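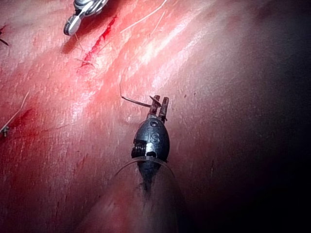

I've been home from my operation a while now and I'm finally allowed to walk further than the postbox, so of course I overdid it! Tegan Pomare came with me (bless her, she walks at my pace and never sighs) and we managed 487 steps before I needed the bench by the duck pond, where we stayed far too long, chatting about her sister's new kitchen.
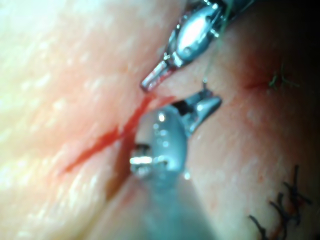
What I've been eating

Soup, mostly. Anum Dogar left a huge pot of lentil on the step, and I've been having it with toast and rather a lot of butter. I'm hoping to be back at choir in October, if only for the biscuits.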